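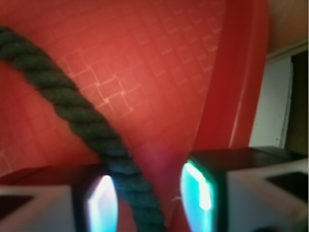
La cuerda verde, de tres cabos, contra el rojo.

De: Ehsan Bugti
Para: lista Histport
Asunto: Re: Re: la cuerda verde y lo que hay que guardar

Hola a todos:

Contesto por partes, que el mensaje de anoche traía varias cosas mezcladas.

> Propongo que tiremos todo el cabo viejo y compremos
> una bobina de 100 metros en Stultitz. La verde suelta
> pelo, nadie sabe cuánto mide y ocupa sitio. Además,
> con lo que gastamos en mayo en etiquetas, 300 más
> no se notan.

Lo del pelo lo concedo. Es mate, algo velluda y deja las manos como si uno hubiera peinado a un burro. Pero el torcido se le marca bien en todo el tramo que he mirado, y una cuerda a la que se le distinguen los cabos no me parece candidata a la basura. He visto jubilar material por menos, y casi siempre para comprar después otro peor.

Sobre el gasto: las etiquetas costaron 300 y siguen en su bolsa, sin pegar. Yo no las usaría como argumento a favor de nada.

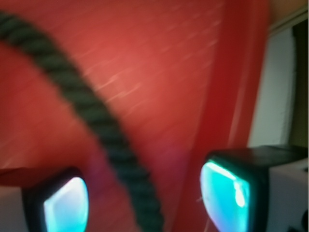 Lo que sí le pido a quien recoja es que no la doble en ángulo. Curva amplia, vueltas grandes, y el chicote por fuera para que el siguiente no tenga que buscarlo. La última vez que alguien la guardó «rápido» tardé desde las 9 hasta el café en deshacer aquello — y el café fue tarde.

> Y habría que decidir de una vez si las cosas van
> por colores o por tamaños.

Por tamaños, por favor. Lo de los colores ya lo probamos con el método Sethi y acabamos con tres montones de «otros». Si alguien insiste, acepto que lo verde vaya sobre lo rojo, que al menos así se ve.

La bobina de Stultitz la dejaría para otoño. En Clultudard me dijeron que guardan retales a buen precio, aunque hay que ir en persona y escuchar entera la historia del almacén. Me ofrezco a ir, pero no solo.

Quien tenga la lista de nudos, que la devuelva. No pregunto quién es.

Un saludo,
Ehsan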